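Highway to Senar after the July roadblocks: is anyone driving it?
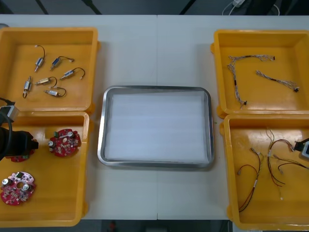

Hi all! We are finally, finally planning the trip we had to drop in July, and I can't wait to see the market at Senar again. My question is about the road. We'd be coming up from Plikside by car, two adults and a teenager, and the direct route goes past Dudard, where the trucks and buses were parked across both lanes this summer. My sister-in-law keeps sending me old news clips about it. The travel advisory still says to avoid driving between towns after dark, but it doesn't name that stretch one way or the other.

Has anybody done it lately? Are the checkpoints still up? And would you take the 182 or go the long way through Meléndez? We have a paper map and no fixed schedule, so an extra couple of hours is fine with us. Thanks so much, this site has saved us more than once!

Posted by mapsandmangos, 2020-10-17

tolbooth_fan

Oh, you're going to love being back! I drove Plikside to Senar two weeks ago and again last weekend, and both times the 182 was open the whole way. There's a police checkpoint just before the Dudard turnoff and an army one some 10 miles after it. At the first they looked at my license and the registration and waved me on. At the second they had me open the trunk, asked where I was headed, and wished me a good trip. Maybe five minutes all told.

Things I'd do:

Leave early. I was rolling by 7 and parked in Senar before lunch.

Fill up in Plikside. The station at Dudard burned during the blockades and hasn't reopened, and the next one was out of regular when I passed.

Carry cash for the tolls, small bills if you can get them. The booth wouldn't break my 2000 and I had to borrow change from the bus driver behind me (bless him).

Check the state highway page the night before AND in the morning. If it shows a closure anywhere past Dudard, stay put for the day. Please don't try the farm roads, even if your phone offers one. If you do come up on stopped vehicles across the lanes, turn around while you still have room and go back to the last town.

The market is as good as ever, by the way, and the bakery on the corner is open again!

rbk400

go through melendez. prettier

quietpassenger

I have to disagree with the post above, much as I love that drive! The Meléndez road is gorgeous but it's narrow, there's no phone signal for long stretches in the hills, and there are far fewer patrols. It also got blocked in July, a day after the 182 did, only it took longer to clear and hardly made the news. With a teenager in the car I'd stay on the toll road in daylight.

Another option is the morning bus from Plikside. It cost me 400 each way, the seats are great, and the company cancels early if there's any trouble reported, so you find out before you leave the house. I took it in September and slept through both checkpoints. Have a wonderful trip and please come back and tell us how the road was!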